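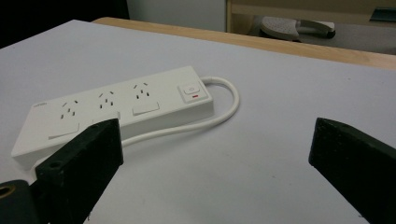 Rescue greyhound, 6 yrs old, been with us 4 weeks and will NOT settle at night. Up and down, whining at the stair gate, then asleep all day like butter wouldn't melt. Hukholm (the rescue) said crate in the kitchen, door shut. Tried it, she howled for 30 minutes. Have since put her bed in the back room with a radio and a lamp, and a heater for when it gets properly cold, so the white power strip's three outlets will all be needed once everything's plugged in. Still no joy. Anyone been through this?
Posted by Naledi Mokoena, January, 11.40pm

Print this thread | E-mail to a friend

mahtab_b
Don't shut her in. Ex-kennel dogs have never slept alone in their lives. Bed next to yours for a fortnight, then move it a bit at a time towards the door. Worked with both of mine.

K. Mahlangu
Disagree sorry. Start as you mean to go on. Ours came from Hukholm too, cried for five nights, then stopped. If you go down every time she whines you're teaching her to whine

mahtab_b
Or she gave up asking. Five nights of crying isn't settling in my book - and the neighbours must of loved it.

K. Mahlangu
Neighbours were fine thanks. Dog is 15 now and sleeps like a log.

pendo.o
Has she seen a vet? Mine was pacing with a bad tooth, took us ages to twig. Also try her last wee later, we go out at 11 and it made a huge diffrence.

Naledi Mokoena
Vet on Thursday week was the plan, will ring and see if they can do sooner. Hadn't thought of teeth. Trying upstairs tonight, partner not keen

Mandla Z
partner will end up on the sofa, dog in the bed. good luck

Contact us | Copyright Dernuma Dog Forum | Back to top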